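# The Night Ferry to Siltness

Marilou Umali bought the last ticket, number 282, and the man at the window told her it was a good number. She did not ask him why.

The ferry was late. In the waiting room an old man was eating bread from a paper bag. He moved his coat so that she could sit.

"You go home or you go away?" he asked.

"I go to sell a house," said Marilou.

"Then it is both."

His name was Virgilio Ocampo and he had repaired clocks in Auer for most of his life. Now he was traveling to his son Jomar, who had a room ready for him, with a new bed and a window to the harbor. He did not want the room. He told this to her quietly, as if Jomar could hear it from the other side of the water.
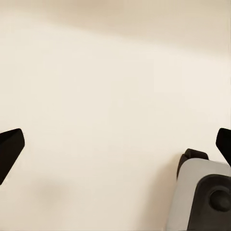 *Pale as the morning over Siltness.*

They stood on the deck when the dark began to leave. There was fog, and the town was somewhere inside it. Marilou remembered her mother's kitchen, the blue door, the step where she had once broken a tooth. She had the key in her pocket and she had held it all night – her hand smelled of iron.

"My wife wanted always to live here," said Virgilio. "I said next year. I was very good at saying next year."

The engine became slow. A bell was ringing on the pier, and then she heard a man's voice calling, "Papa! Papa, here!"

Virgilio did not answer at once. He brushed the crumbs from his coat and closed the top button, but his fingers were cold and he could not do the second one. Marilou did it for him.

"The house," he said. "Does it have a clock?"

"In the hall. It stopped when I was a child."

"Do not sell it before Thursday," he said, and picked up his bag.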